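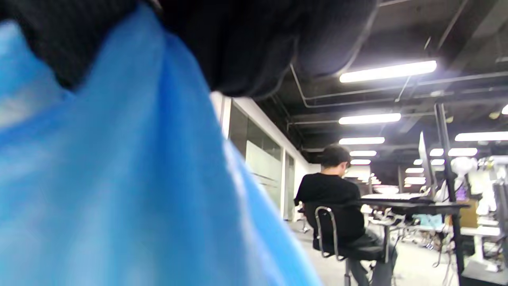
How should a small laboratory divide its money between robots and the tools used to collect training data for them?

We recommend paying for the collection tools and the working hours first, and buying the robot only when the first set of recordings has been checked. The reasons are given in this section.

4.2 Planning of the equipment budget

The plan at Gresirside was prepared by the second author together with Imani Haddad, who was responsible for purchasing. Two ways of spending were compared. In the first, called the robot-first plan, the largest part of the budget goes to one complete machine, and the hand-held grippers are bought from what remains. In the second, called the tool-first plan, 5 hand-held grippers of the Odex type are ordered at the start and the decision about the machine is moved to November.

The robot-first plan has one clear advantage. The supplier, Clusari, gave us a delivery time of 14 weeks, so an early order means an early start of the tests on the machine. However, during these weeks the operators would have few tools to work with, and the money for spare parts would already be bound. Gorazd Petek also pointed out that the choice of the wrist and fingers depends on the tasks, and the tasks were not yet fixed when the first offers arrived.

The tool-first plan asks for more desk space and more hours of work. We set a target of 200 hours of recordings for the first period. Each hour must be counted together with the time for preparing materials, charging, copying files and looking through the results. In our first draft these costs were placed under general expenses, and for this reason they were too low. We now keep a separate line for them.

Figure 4. Recording with a hand-held gripper. A blue plastic sheet is close to the camera; desks, office chairs and a white humanoid robot stand further back in the same room.

As Figure 4 shows, the equipment shares the room with ordinary desk work. Therefore we did not include rent for a second room, but we added a sum for cable covers and storage shelves. Soft and thin materials such as plastic sheet need their own small line too, as we plan to replace them often.

The remaining question is the service contract. Montoya offers one for 5 years with a fixed yearly price, while Clusari charges for each visit. We could not decide between them with the data available, and both are kept in the tables of Section 4.3.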